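Tidy a Cable on a Perforated Metal Panel with One Bracket and One Clip

Print this page | E-mail this page

July 2026
By Dima Karaki
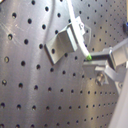

I love perforated panel. Once you have a sheet of it on the wall or the bench, every hole is a place to put something, and you stop drilling new ones all over the shop! My favorite use for it is also the smallest: holding a cable exactly where you want it, so the end is waiting for your hand instead of lying on the floor behind the bench.

What you need

An L-shaped aluminum bracket with a hole in the flat part
A small plastic cable clip with a screw
A bolt, a washer and a nut that fit the holes in your panel
Screwdriver, small wrench, pencil, a fine file

Take the bracket to the panel before you buy bolts. I didn't, the first time, and came home with a bag of 3 mm bolts that rattled around in the holes like peas. (They went into a jar. They're still in the jar.)

Step 1. Pick the spot

Plug the cable in, or hold it where it will be plugged in, and let it hang. Watch where it wants to go. A cable likes a lazy curve, and if you choose a spot along that curve the clip has hardly any work to do. Put a pencil dot next to the nearest hole.

Step 2. Clean up the bracket

Cut aluminum can be surprisingly sharp. Run the file along each edge, then over the corners, then wipe off the dust. Two minutes, tops, and your cable jacket will last much longer.

Step 3. Fit the clip

Screw the clip to the free leg of the bracket while it's still in your hand. You'll need a hole there; drill one if your bracket came without. Keep the slot facing the way the cable will run. Snug is plenty, as these little clips crack if you lean on the screwdriver.

Step 4. Bolt it on

Line up the hole in the flat leg with the hole you marked, push the bolt through and finger-tighten the nut with the washer behind the panel. Now swivel the bracket until the clip points at the cable, and give the nut its last turn with the wrench. If you can't reach the back, take the panel down for this part. I've tried it blind with two fingers and lost the nut both times.

Step 5. Lay in the cable

Press the cable into the slot and slide it until you have the length you like past the clip. Leave enough to grab easily. Tug gently from both sides. If it slips, one wrap of cloth tape under the clip does the trick.

My friend Issa Hijazi puts a dab of colored tape on the end of each cable and keeps the same colors on the plugs, and I've happily stolen the idea. Moving a bracket later means undoing one nut, so go ahead and try a few spots!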